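Totex Support
Ticket: Skindorex pick-and-place kit, basket drop position drifts
Status: Open, waiting on customer
Priority: Normal
Site: Elbridge
Opened by: Dale Wong
Assigned to: Heinonen desk, second line

Problem as reported

Kit is on trial with us until the end of May. Pick task is block, cylinder and ball to basket. Picks are fine. The drop point moves towards the basket rim as the shift goes on, and by 22 cycles pieces land on the rim and roll off. Restarting the controller clears it for a while. Software is the version shipped with the kit. Table, basket and fixed camera have not been moved.

Layout at the time of writing: triangular block in the basket, cylinder beside it, ball and clear cup out on the table.

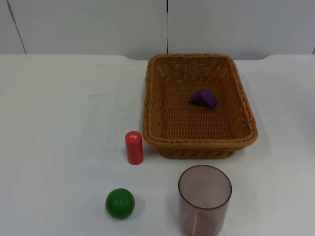
Steps tried by customer

1. Restarted controller. Fault returned the same afternoon.
2. Reran the fixed camera calibration. Passed, no change in drift.
3. Swapped the cup for a taller one. No change, original put back.
4. Slowed the arm to half speed. Drift still present, but slower to appear.

Reply from support, 14:10

Step 4 points to the wrist and away from the fixed camera. The kit corrects its drop point from the wrist view on every cycle. If the wrist camera bracket has crept, the correction adds a small error each time and the restart resets it.

Please check the 2 bracket screws with the key supplied. Then clear the stored offset (Setup, Wrist, Offset, Clear) and send the log file. Do not rerun the wrist calibration yet, as it will overwrite the values we want to read.

Customer, 15:35

Both screws checked. The upper one took nearly a quarter turn. Offset not cleared yet, log saved first and attached. Wrist view with the basket at the left and the finger low in the picture:

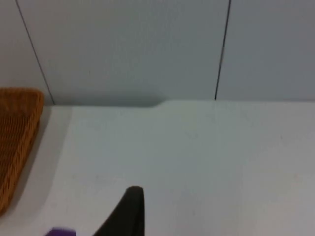

The log has over 2,000 lines, so I have marked the cycles where a piece hit the rim. The offset grows in one direction only, away from the wall. I can clear it now if you have what you need.

Reply from support, 16:20

Log received, thank you. One-way growth fits a loose bracket. Go ahead and clear the offset, run the wrist calibration, then run 22 cycles at full speed. If the offset stays under 8 counts we will close this. If it does not, we will send a replacement bracket and extend the trial to cover the lost time.

Customer, 16:45

Offset cleared, calibration passed. Cycles will be run on the morning shift, log to follow.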